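Course Home | Schedule | Notes | Labs | Forum

Mobile Robots, Notes 9: The block that wasn't lost
Instructor: Zewditu Lencho

Today we get to my favorite failure of the whole course! In November, Tekle Ejigu's team ran the Praneck fetch controller in simulation: find the yellow block, drive to it, pick it up. It passed every trial in open floor. Then the start positions were randomized, and run 233 never finished. The robot kept turning until the 2000-step limit ended it.

The log said "target not found." Most of us blamed the color detector. Look at a view from that run before you decide.
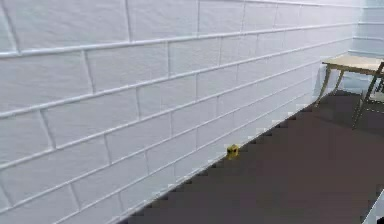
Fig. 9.1. Simulator view, run 233. Yellow block at the base of the brick wall.

The detector had it. At step 1452 it reported the block with high confidence, and the planner threw the goal away: our safety margin around walls is 20 cm, and any goal inside the margin was silently deleted. The search behavior then started over, saw the block again, and lost it again. Lovely bug.

Two things to take into lab:

- A rejected goal needs its own error message. "Not found" and "not allowed" send you to very different files.
- Don't fix this by shrinking the margin. Berwyn Lewis tried it, and the base scraped the wall on the next run. Plan to a standoff point outside the margin and let the arm reach in.

Before lab, sketch where you would put the standoff point for a block in a corner. It's harder than it sounds, and great fun.

Related notes
Notes 8: Costmaps and inflation
Notes 10: Watchdogs and timeouts
Lab 5: Reading a planner log

Contact: Wubit Dinsa, lab coordinator | Back to top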